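Choosing a simulated wrist camera view for comparing two grippers

Posted in Simulation and Test Benches by Cirow Lab Operations

Our department is comparing 2 parallel grippers, the Nalletti and the Flinach, in simulation before a purchase is approved in June. Each one is mounted on the same arm model and run through 787 episodes in a rendered house interior. The controller settings are identical for both.

The difficulty concerns the camera. Some views contain household structure and no part of the gripper. We need to know whether such views should be kept when the two products are scored, and whether the low resolution is likely to affect the result.

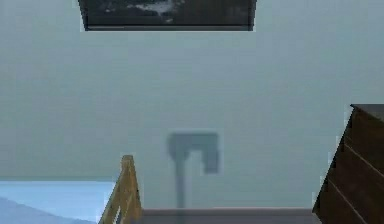 Rendered view with the wall, post and staircase; gripper not visible.

The wall occupies most of the view, and the gray mark near its center has soft edges. We are unsure whether our detector will treat that mark as an object or as a shadow. Guidance from other institutions would be appreciated.

Thammasiri Bench Support

Views without the gripper should be kept in the log and left out of the grasp score. They carry no information about finger contact, and including them will pull both products toward the same number. Please report the share of such views for each gripper separately. A longer gripper body often requires a different camera mount, and a difference in that share may come from the mount.

With regard to the mark, we recommend rendering the same pose again with shadows turned off. If the mark remains, it belongs to the wall texture or to the geometry. We ran this check on 7 poses — it required very little time — and corrected our scene file before continuing.

gripperdesk

Just raise the resolution. We had the same trouble and it went away.

Flatbench Office

The previous reply may be correct for the blurred edges, but a higher resolution will not bring the gripper into view. Check the camera offset first. Our own runs were limited to 2,000 steps each, and the offset error was present from the first step.

Related items
Matching finger width across gripper models
Camera offset resets after controller restart
Exporting episode logs from the Cirow bench
Shadow settings for indoor scenes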